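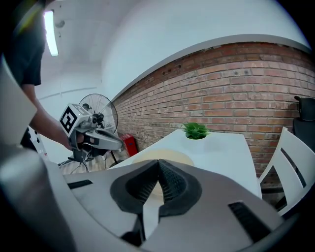

观众对画外空间的感知,长期以来多由影片分析者代为陈述,较少以观众自身的文字作为依据。本节使用的材料是Plarkwood影院在映后收集的书面意见卡,共3000张,由Lo Presti影像资料馆保存,并在Dostus项目中完成录入。意见卡不设评分栏,仅留空白供观众自行书写,书写内容因此长短悬殊,既有整段论述,也有仅写片名或一个形容词者。本研究关注的是其中涉及构图与画外的部分。以人物面部不入画的构图为例,当画面上缘只保留一名身着深色短袖上衣者的躯干与上臂时,观看者无法从表情中获得线索,注意力通常移向姿态、衣着以及人物与周围物件的距离。意见卡中对此类构图的表述往往不使用“画外”一词,而写作“看不到他是谁”“脸一直没有给”或“不知道他在看哪里”。若仅以术语检索,这部分文字会全部遗漏,故本研究采用逐张阅读的方式编码。

4.1 编码类别

编码工作由2名编码员独立进行。依据预读结果,涉及画外空间的表述分为四类:其一为身份类,即观众指出人物因构图而无法辨认;其二为方位类,即观众推断画外人物或声源所在的位置;其三为延展类,即观众对画面以外的房间、街道或风景作出设想;其四为评价类,即观众未说明画外有何物,仅表示此种处理令其满意或不满。同一张意见卡可归入一个以上类别,但同一句话只归入一类。句中兼有推断与评价时,以推断部分为准。

两名编码员的结果在111张意见卡上不一致。分歧大多出现于方位类与延展类之间。例如“门后面应该还有一间屋子”一句,既可理解为对位置的推断,也可理解为对空间的设想。经讨论,凡句中出现可供定位的参照物而所述对象为人或声音者,归入方位类;所述对象为空间本身者,归入延展类。上例据此归入延展类。分歧卡片均按这一规则重新核对,核对后的结果用于以下各节。

字迹无法辨认的部分按缺失处理,不作补全。部分意见卡为两人合写,字迹与语气在中途改变,编码时仍以一张计入,但在备注栏中注明。对写有绘图的卡片,仅编码其文字;绘图另存,不进入本节讨论。

4.2 背景平面与空间深度

延展类表述中,有相当一部分与画面的背景平面有关。墙面与镜头平行时,观众倾向于把墙视为空间的终点,所写文字多围绕墙前的陈设;墙面斜向后退时,观众更常提及墙的另一端。后一种情况在室内段落中尤为清楚。陈设本身的作用则不尽相同。体量较小、颜色较浅的家具紧靠深色墙面时,常被观众用作估计距离的参照,书桌、矮柜和长凳均有此类记录。地面材料的走向也有类似作用,木板地面的接缝在意见卡中多次被提到,观众称其“把人往里带”。

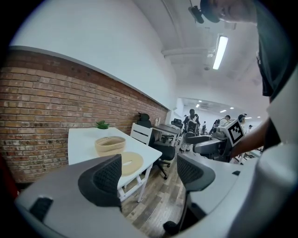
图2 红褐色砖墙与靠墙放置的白色书桌

需要说明的是,空间深度与画外空间在概念上有所区别。前者属于画面之内,后者须由观看者推断。意见卡的作者并不遵守这一区分,常在同一句中由墙面的后退写到墙后的房间。若在编码阶段强行拆分,所得结果将更接近研究者的分类习惯,而偏离观众的书写方式。因此,凡由深度描述引出画外设想的句子,均整句归入延展类,只描述深度而不涉及画外者不予编码。

就放映类型而言,延展类表述在叙事节奏较慢的影片中出现较多,方位类表述则集中于依赖声音提示的影片。这一差异不宜直接解释为影片风格的影响。Plarkwood影院的夜间场次以节奏较慢的影片为主,夜间观众离场前停留时间较长,书写条件与日间不同。意见卡上没有场次栏,仅能依据录入时的捆扎顺序推定其归属,推定不成立者未纳入比较。

4.3 评价类表述的处理

评价类表述在编码中最为稳定,在解释上却最为困难。观众写下“不舒服”时,可能针对构图,也可能针对情节、座椅或放映音量。只有在同一句或相邻句中明确提及构图者,本研究才予以保留。这一标准较为严格,会排除部分确与构图有关的文字,但可避免将一般性的不满计入画外空间的讨论。

保留下来的评价类表述显示,观众对同一手法的态度并不统一。对于面部不入画的人物,有观众认为影片“在躲什么”,亦有观众写道“这样更像平时在屋里看人”。后一种说法值得重视。日常观看中,坐着的人抬眼所见常常只是站立者的衣襟与手臂,构图上的缺失在此被理解为视点高度的结果。持这一看法的观众较少使用否定性词语,也较少追问人物身份。前一种说法则多与身份类表述同时出现,书写者往往在卡片后半部分继续猜测人物的职业或其与主要角色的关系。

为检验上述区分是否仅见于一家影院,项目组另行查阅了Clondstead放映会留存的意见卡。该放映会的卡片印有提示语“请写下印象最深的一个镜头”,观众的文字因而更多围绕单个画面展开,评价与描述的界限也更为清晰。由于两处卡片的设计不同,本研究未将其合并统计,仅作对照阅读。对照结果表明,把面部缺失理解为视点高度的表述在两处均有出现,措辞则有明显差别:Plarkwood影院的观众多以自身座位作比,Clondstead放映会的观众多以拍摄者的站位作比。

后一差别可能与提示语中的“镜头”一词有关。该词将书写者的注意力引向拍摄行为,使“机器放得低”“站得太近”一类判断增多。Lo Presti影像资料馆自9月起在新录入的卡片中增设提示语字段,以便区分自发书写与受提示书写。早期卡片的这一信息仍须依据原件补录,补录完成之前,涉及两处材料的比较只限于措辞层面,不对各类表述的多寡作出推断。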